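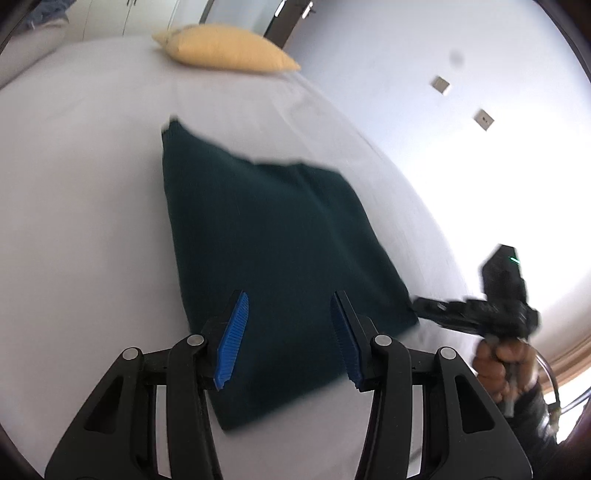 Hello all, and thank you Kilian for the question about the crafting costs. I checked the new version of the game this morning and the Drindirine Cloak still needs 19 pieces of Marsh Wool, but the dye is different now. The color is no longer bright green. It is a dark green that goes a little to blue, very near to the folded cloth lying on the pale sheet at the top, so please do not think that your item has a display error.

Kilian Aigner wrote:
> I have 1,171 gold and want to craft the cloak before the
> May event. Is it still sold by Krishnan in the harbor?
> And can I get the wool back if I dismantle it?

Krishnan does not sell the cloak since the last update. He sells only the recipe, for 68 gold, and you must be level 2 in Weaving to read it. The wool you can find at Multon, mostly on the north side of the lake. If you dismantle the cloak you receive the wool back, but the dye is lost.

One thing I could not test is the set bonus with the Zerel Boots. Indira Poojary wrote in April that it works only when both items are dyed the same, and Usha has seen the bonus with different colors. If somebody has both items, please write me which dye you used and what your character page says. I will then correct the table in the item list.

Best regards,
Njål Forsberg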